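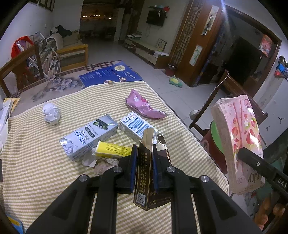
Minutes of the Safety Meeting, Drinari Household Sorting Project

Date: June 29, 2026
Place: Sternosance office, small meeting room
Present: Fouad Yammine (chair), Raghda Zoubi (field sessions), two operators from the evening group, one technician from Condcombe by telephone
Minutes: Raghda Zoubi

1. Opening

The chair opened the meeting and asked if everybody had received the minutes of the last one. They were accepted with one correction: the spare pads were ordered from Condcombe and not from Abou Jaoude.

2. Report on the finger injury

Raghda read the report. During a table clearing session with the hand-held grippers, an operator was picking up used packaging. The right gripper did not open when the trigger was released. The operator put the left gripper down and tried to pull the package out with the free hand. The linkage then opened and closed again by itself, and the tip of the index finger was caught between the arm and the pad. The skin was bruised but not broken. The operator stopped working, cooled the finger with water and informed Raghda by telephone the same evening.

The operator was present and confirmed the report. She added that the trigger had felt heavy already earlier in the session, but she wanted to finish the table before saying something. The chair thanked her for telling it openly and said that a heavy trigger is enough reason to stop.

3. What the technician found

The gripper was sent to Condcombe with the pads still on. The technician explained two things.

First, one joint screw was tightened too much after the last cleaning, so the linkage could stick in the closed position. Second, the return spring was bent. When the package was pulled, the spring jumped over its seat, and this made the sudden movement. He could not say which of the two came first.

The closing force was measured at 40 newtons. The limit in our own instruction is 30. Fouad asked if the left gripper has the same problem. It was tested and it is below the limit, but the technician recommends to change its spring also.

4. Lost data from the same session

The log of the right gripper stopped before the injury, at pick 185 out of 350 planned. It is not clear if this has the same cause as the mechanical fault. The technician thinks the cable was pulled out a little when the operator reached across the table. Fouad would like to keep the first part of the session. Raghda prefers to repeat all of it, because the opening width may be recorded wrong when the joint is sticking. No agreement was reached, and the files stay in the separate folder until Condcombe has checked the width values.

5. Discussion on the packages

One operator said that flat and torn boxes are the most difficult. They turn between the pads and people squeeze harder than necessary. Large light snack packages are easier to hold, but they hide the fingers of the other hand. The operators asked for fewer items on the table at one time. The chair agreed to this for the home sessions. For the sessions at Abou Jaoude it must be discussed with them first.

6. Decisions

- The right gripper is out of use until it comes back with a new spring and a written force test.
- Joint screws are tightened only with the torque key. The key goes in the case with the grippers.
- Operators never remove a stuck object by hand. The gripper is laid on the table, the cable is disconnected, and Raghda is called.
- The trigger is tested with empty pads before each session - also when the same person used it the day before.
- Raghda rewrites page two of the instruction and sends it to all operators.

7. Other matters

The technician asked for the old pads to be returned and not thrown away. Fouad will ask Drinari whether the injury must be reported to their insurance.

Next meeting: in August, after the repaired gripper is back. Raghda will send the invitation.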